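Hi Zuleica,

You said to keep these short and write them like I talk, so this is me talking. February report for the Plillholm skin check program, covering everything since the last payment came through.

The big number first: we've now screened 224 people. Our target for this stage was 200, so we're past it, and I did a little dance in the parking lot when Rachid read me the tally. Most of them came to the evening clinics -- the ones that start after 6 p.m. -- and I wish we'd tried evenings from the beginning. People who work outdoors all day aren't going to give up a morning's pay to have somebody look at their back.

Of those 224, we referred 60 to a dermatologist for a closer look. That's higher than I budgeted for, and I'll get to what it did to the travel money. Eight have had a biopsy so far. I don't have all the results and I won't put partial ones in writing, but Dr. Ene calls every patient herself, usually the same day the lab gets back to her.

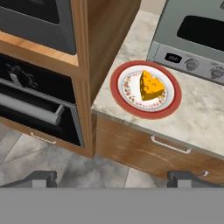
## The clinics

Rodica Ene is still doing two evenings a month and Amrit Robichaud covers the others. Amrit is the nurse we hired with your first payment, and she's been wonderful with the nervous ones. A roofer came in last month with his hat pulled down to his eyebrows and told her he was only there to drive his wife. She had him in a gown ten minutes later!

We moved the exam lamp budget over to a second dermatoscope, which you okayed by phone (thank you again). It means both rooms can run at once, and the wait is much shorter. We still need a better privacy screen for the back room. The one we have tips over if you breathe on it.

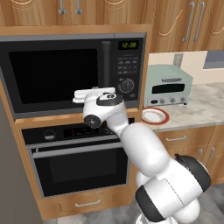
*Robot arm at the built-in microwave.*

## Teens and tanning

This is the part I'm proudest of and also the part that's behind. Dwynwen Landeg has been going into health classes to talk about tanning beds, sunburn and what a changing mole looks like. She had a melanoma taken off her calf in her twenties and she passes around a photo of the scar. The kids go very quiet, and then they ask her a million questions. A lot of them want to know if spray tans are okay. A few hang back after the bell to show her a spot, and she sends them home with our clinic card and a note for their parents.

We'd planned on getting to every high school in the district by now. We haven't. The Pascu campus had to cancel on us twice, once for snow and once for testing, and the new dates are in spring, right before prom. I think that's better timing anyway, since that's when the tanning salon on Dendino Street starts running its specials. 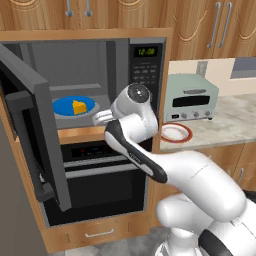 I'd also like to rewrite the handout before then. It was put together for adults and it reads that way -- way too much about retirement age and not one word about sports practice. Dwynwen has a draft with sunscreen tips for swimmers and the marching band, and I'll send it to you once Dr. Ene has checked the medical bits.

## Money

Supplies are under budget. Travel is over, because of all those referrals. The dermatology office is a long drive from here and plenty of our patients don't have a car they trust on the highway. We've been paying for the Evex shuttle, and it's worth every cent, but the line will run out before the grant does.
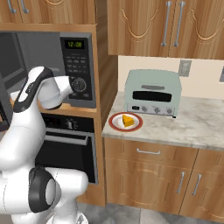
What I'd like to do is shift the leftover supplies money into travel. Rachid has the spreadsheet ready and can walk you through it whenever you have time. If you need a formal request for that, tell me which form and I'll fill it out this week.

Still on my list: reminder calls for people due a recheck, a Spanish version of the intake sheet, and that privacy screen.

Call me with any questions. Mornings are best, I'm at the clinic from four on.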